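Section 6. Setting Up and Clearing the Sorting Bench

This section covers laying out the bench, sorting a mixed load of small parts, and clearing down at the end of a session. Read Section 5 (Trolliteck cart, brakes and shelves) first if the load is coming to you by cart. The steps apply to the standard bench and the corner bench. For the folding bench, skip 6.2 steps 4 and 5 and see the notes in Section 8.

6.1 What you need

Skeklow bench mat, cut to size
Shallow trays with a raised rim
Clear plastic cups for small loose pieces
Roteck drawer unit, or any unit with dividers
Cut-resistant gloves, one pair per person
Soft lint-free cloths
Masking tape and a marker
A wide, soft brush and a dustpan
A stiff cardboard box for scrap

The bench mat and trays are supplied. Cups are not. Any clear, straight-sided cup will do as long as it stands flat without rocking. Do not use cups that have held solvent or adhesive.

CAUTION: Never sort directly out of a delivery box. Sheet pieces settle on their edges at the bottom, where you cannot see them.

6.2 Laying out the bench

1. Clear the bench completely and wipe it with a dry cloth. Let any damp spots dry before you go on.

2. Unroll the mat with the printed side down. If it curls, roll it the other way and leave it overnight under a flat weight.

3. Line up the front edge of the mat with the front edge of the bench. A mat that hangs over the front will catch on sleeves.

4. Fit the 2 mat clips at the back corners. Push until they click.

5. Slide the drawer unit against the back of the bench and check that all 6 drawers open fully without touching the lamp arm.

6. Put the trays down the side of your weaker hand. Right-handed users place them on the left.

7. Stand the cups next to the trays, toward the back of the mat. Cups placed near the front get knocked over by elbows.

8. Place the scrap box on the floor on the other side. Keep it off the bench.

9. Adjust the lamp so it lights the mat from the side. Polished metal under a lamp pointed straight down throws glare into your eyes, and scratches become hard to see.

Note: The mat is 605 mm deep. On benches shallower than this, trim the mat from the back edge only. The front edge is bound and will fray if cut.

6.3 Preparing the load

1. Put on gloves before opening the box.

2. Tip the box slowly onto the mat, holding the flap half closed. Small pieces come out first.

3. Spread the load with the side of your gloved hand until no piece is lying on top of another. If there is no room for this, put part of the load back and sort it in two goes.

4. Stand long pieces and tubes away from the front edge. Anything round that can roll should lie against something flat or be held with a loop of masking tape.

5. Look for damp, oil, or broken pieces. Wipe off oil with a cloth. Put broken pieces in the scrap box now, before sorting.

CAUTION: Bent sheet metal can spring when it is picked up or when a piece leaning on it is moved. Keep your face back from the mat.

6.4 Sorting

Sort in the order given. It is tempting to begin with the small pieces, but the large ones hide them and you will end up sorting the same patch twice.

Sheet and plate

1. Pick up each sheet piece by two opposite edges. Do not pinch it in the middle. Fingerprints on a mirror finish are easy to leave and slow to remove.

2. Check both faces for scratches. Tilt the piece toward the lamp and then away from it.

3. Put flat pieces in a tray with a cloth between each one.

4. Bent or curved pieces do not go in with flat ones. Give them their own tray and lay them so that the bend faces up. Do not try to straighten them at the bench.

5. Run a gloved thumb along the outside of each cut edge. Mark any piece that has a burr with a short strip of tape and set it to one side for filing.

Note: In the Daneshvar workshop, where this procedure was first written down, bent pieces were kept on the same shelf as flat stock for years. Saeed Kordestani went through 93 flat pieces from that shelf one April and set aside every piece with a scratch from a neighboring bend. The separate tray was added after that.

Tubes and cylinders

1. Separate plastic from metal.

2. Look through each open tube toward the lamp. If something is lodged inside, push it out with a wooden stick. Do not use a screwdriver, which will mark the wall.

3. Housings that have a component fitted inside stay in one piece. Do not pull the inner part out to sort it separately. Lay the housing on its side, with the open end where you can see it.

4. Group tubes by outside diameter, then by length. If you are short of space, put narrow tubes in the tray first and wide ones on top.

5. Keep any tube that has a line marked around or along it. The line is normally a cutting mark from an earlier job, and whoever made it may still want the piece. Ask before you wipe it off. 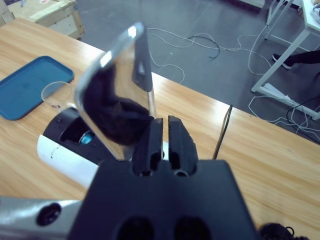

6. Stack filled trays no more than 2 high. The rims are made to sit inside each other, but a tray with tubes in it will usually be too full for the one above to seat properly. If the upper tray rocks, take it off and give it its own space.

Small loose pieces

1. Drop screws, washers, clips, and caps into the cups, one kind to a cup.

2. Fill each cup no more than halfway. A full cup is top-heavy.

3. When the mat is clear, empty each cup into its drawer. Hold the cup low, inside the drawer, so pieces do not bounce over the divider.

4. Check the bottom of the cup. Thin washers cling to the plastic, more so in dry weather.

5. Label the drawer front with tape. Write what the piece is and its size. "Misc" is not a label.

6.5 Pausing a session

If you need to leave the bench with work on it:

1. Move any sheet metal from the mat to a tray, even if you have not checked it yet.

2. Turn the lamp off.

3. Put a strip of tape across the front of the mat with your name and the time, for example "P. Dlamini, back 2:30 p.m."

Do not cover the bench with a cloth. Someone will put something down on top of it.

6.6 Clearing down

1. Return the filled trays to the shelf. Carry one at a time, level, with both hands.

2. Brush the mat from the back toward the front, into the dustpan. Do not blow on it or use compressed air.

3. Empty the dustpan onto a sheet of white paper and look through it before throwing it out. Small clips turn up in it often enough to make this worth doing.

4. Lift the mat and check underneath.

5. Wipe the mat with a cloth dampened with water and a little dish soap. Let it dry flat.

6. Rinse the cups and stand them upside down. Throw away any that are cracked.

7. Tape the scrap box shut before it leaves the bench area and write SHARP on two sides.

6.7 Common problems

Trays slide on the mat.
The mat is printed side up, or there is dust under it. Turn it over or brush the bench.

Pieces in the tray are scratched.
Cloths were left out between sheets, or grit has been carried in from the box. Shake the cloths out after every session and wash them without fabric softener.

Drawers stick.
A piece has fallen behind the drawer. Take the drawer right out and look in with a flashlight. Do not force it, as the runners bend easily.

The mat smells strongly when new.
This fades. Hang it over a rail in a ventilated room for a few days before use.

Smears stay on polished pieces after wiping.
Use a second dry cloth, and wipe in one direction only. If the smear is still there, wash the piece in warm soapy water and dry it right away.

6.8 Spares

Mat clips, drawer dividers, and trays can be ordered singly. State whether you have the standard, corner, or folding bench, as the clips differ. Gloves are sold in pairs in small, medium, and large. Replace gloves when the coating on the fingertips has worn through to the knit.

Section prepared by Yasaman Jafarzadeh. Bench procedure checked by Manolis Drakos. Continue to Section 7 for filing and deburring.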